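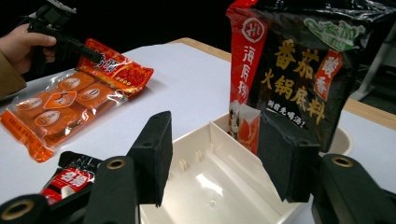 When does the Grikcombe scroll go back on view? It returns in April, once repairs to the parchment are finished.

News > Community > Faith and Heritage

The Purim scroll belonging to the Grikcombe synagogue has been sent to a scribe in Prarmont after cracks were found in the ink of several columns. The congregation has used it for the reading of Esther for 154 years.

Ratih Lumbantobing, who keeps the synagogue's collection of manuscripts, said the damage came from a damp cupboard. The parchment itself is sound, she said, but two seams have to be resewn with fresh sinew and 30 letters rewritten by hand.

The work will cost $2,000. The Hartono family has paid half, and the rest came from a supper held in the social hall.

This year's reading will be done from a scroll lent by the congregation in Clestura. It starts at 5 p.m., with a second reading the next morning for those who can't come at night. Children in costume are welcome at both. Noisemakers will be handed out at the door.

Comments

M.L.: My grandfather read from that scroll. Glad it is being fixed.

Dora: Is there parking behind the hall this year or is it still closed?

tomasz_k: Dora, still closed. Use the lot across from the library.

Dora: Thanks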